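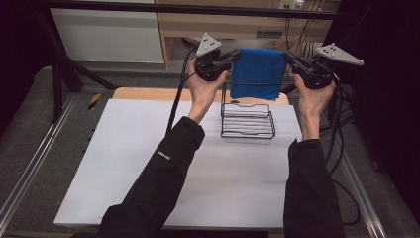
Prüfliste Waffenaufbewahrung und Stand, Schützenverein Derevstead
Durchgang Oktober, Beginn 18:30
Geprüft: Garba Onuoha

Waffenraum

Tür schließt selbsttätig: ja. Schließt aber zu langsam, Feder nachstellen.
Zahlenschloss Schrank 1: i.O.
Zahlenschloss Schrank 2: i.O., Code nach dem Wechsel im Vorstand noch nicht geändert. Bitte diese Woche!!
Schlüssel Munitionsschrank: getrennt verwahrt, passt.
Waffen gegen Bestandsliste: 42 Soll, 42 Ist. Nummern einzeln verglichen, bei der alten Okeke KK ist die Nummer kaum noch lesbar. Lupe nötig. Büchsenmacher fragen was da zulässig ist.
Alle entladen, Verschluss offen bzw. Pufferpatrone: ja
Sicherheitsfähnchen: fehlen bei 2 Luftgewehren. Nachbestellen.

Munition

Bestand KK laut Buch: 2.676 Schuss
Gezählt: 2.676. Stimmt diesmal.
Ausgabebuch: Unterschriften vollständig, eine Zeile mit Bleistift. Geht nicht, Kugelschreiber.
Lagerung trocken: ja. Hygrometer zeigt nichts mehr an, Baterie.
Versager-Behälter: voll. Abgabe klären, nicht in den Hausmüll, steht auch dran.

Schießstand

Kugelfang Bahn 1 bis 4: i.O.
Kugelfang Bahn 5: Lamelle unten ausgeschlagen. Bahn bleibt zu bis Ersatz da ist. Skunmont hat Liefertermin zugesagt, schriftlich kam noch nix.
Seitenblenden: fest
Rote Leuchte aussen: geht
Lüftung: läuft, Filter laut Aufkleber überfällig. Filter von Reltus passen, liegen im Regal hinten.
Boden vor den Ständen: Hülsen unter der Matte Bahn 3. Wer zuletzt schießt, kehrt. Nass aufnehmen, kein trockenes Fegen wegen Bleistaub.
Standordnung ausgehängt: ja, Blatt 2 fehlt

Aufsicht und Papiere

Aufsichtsliste hängt: ja, aber alter Stand. Zwei Namen raus, einer rein.
Standbuch: geführt. Uhrzeiten beim Abendtraining teilweise vergessen, bitte Anfang UND Ende.
Gastschützen: Ausweis vermerkt, ok
Versicherungsnachweis: Kopie im Ordner

Gehörschutz / Erste Hilfe

Kapselgehörschützer: genug, Polster an mehreren rissig
Stöpsel: Spender leer, Karton mit 200 Paar bestellen
Schutzbrillen: verkratzt aber brauchbar
Verbandkasten: Rettungsdecke fehlt, sonst vollständig
Feuerlöscher Flur: Prüfplakette gültig
Feuerlöscher Stand: Plakette läuft bald ab, Termin machen
Notausgang: Getränkekisten davor. Schon wieder. Sofort weggeräumt.

Offen bis zur nächsten Prüfung: Code Schrank 2, Lamelle Bahn 5, Filter, Aufsichtsliste, Stöpsel. Rest wenn Zeit ist.

Ende 20:10, Onuoha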